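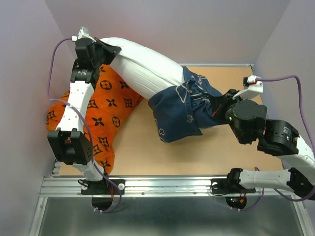 Brivura Modular Plinth System

For galleries, artist-run spaces, school exhibitions and sculpture studios

Brivura is a set of knock-down plinths for showing three-dimensional work. Each plinth ships flat, goes together with a single hex key and comes apart again when the show closes. The system was drawn up by sculptor Ieva Mockus, who had spent years building white boxes for her own exhibitions and then paying to have them thrown away. It is made and sold by Zokis.

What you get

A Brivura plinth consists of four side panels, a top, a base frame with leveling feet and a bag of fasteners. The panels are birch plywood with a primed face, ready for the wall paint your space already uses. Edges are mitered, so the corners close without a visible strip of end grain. The fasteners sit inside the plinth and do not show once the top is on.

The top is held from underneath by two cam locks. You reach them through a small hatch in the back panel, which also gives you a way in for power cables, a media player or sandbags.

Sizes

The footprint is 12 inches square for the Narrow model and 18 inches square for the Standard. Both come in three heights: 24, 36 and 42 inches. A Low Platform, 48 inches by 48 inches and 10 inches high, is available for floor pieces and groups of smaller works. The Low Platform comes in two halves that bolt together along the middle.

Custom footprints can be made for orders of five or more. Send a sketch with dimensions and we will quote on it.

Load

Narrow: 80 lb
Standard: 150 lb
Low Platform: 400 lb, spread evenly

These figures assume a level floor and a weight placed near the center. For cast bronze, stone or anything with a high center of gravity, add the steel inner frame (sold separately) and put ballast in the base. If the work leans or extends past the edge of the top, talk to us before you order.

Assembly

One person can put together a Narrow or Standard plinth. The Low Platform takes two. Stand the base frame on the floor, set the four feet with a level, fit the back panel first and work around. Tighten the bolts by hand until all four sides are in, then go around again with the key. The top goes on last.

Do not use a power driver on the threaded inserts. They will strip, and a stripped insert has to be drilled out.

Painting and repair

Use water-based wall paint, two coats, with a light sanding between them. Paint the panels while the plinth is assembled and let it dry overnight before taking it apart, or the corners may stick. Small dents can be filled with ordinary wood filler. Single panels are kept in stock, so a damaged side can be replaced without buying the whole unit.

After many shows the paint builds up at the miters and the corners stop closing. Scrape the edges back with a cabinet scraper. Do not plane them.

Accessories

Clear acrylic cover, 12 or 18 inches square, 15 inches high. Sits in a routed groove on the Display version of the top.
Steel inner frame, powder coated, for Standard plinths only.
Security plate for fixing small works from below.
Felt-backed storage sleeves, each holding the panels for one plinth.
Spare fastener kit and hex key.

In use

The Butkienė gallery has had a set of Standard plinths since its December group show and has put them up and taken them down for more than 10 exhibitions. Indrek Grigaitė, who installs there, stores them in a closet that used to hold two built plinths and a ladder. He asked for the hatch to be made wider so he could get his forearm through with a cable, and all plinths made since then have the wider hatch. Older units can be fitted with a new back panel.

The sculpture department at Irier uses the Narrow model for student reviews. They leave theirs unpainted.

Ordering

Plinths are sold singly or in sets of 4. Sets are packed on one pallet and need a delivery address with a loading dock or a ground-floor door at least 36 inches wide. Single plinths go by regular carrier in two cartons. Allow three weeks for stock sizes and eight for custom work. Tops with the groove for an acrylic cover must be specified when you order. The groove cannot be added later.

Returns are accepted within 30 days if the panels have not been painted. Return shipping is paid by the buyer.

Load table last revised Jun 4, 2024. Plinths bought before that date carry the same ratings, except the first-run Low Platform, which has a single center rail and should be kept under 250 lb.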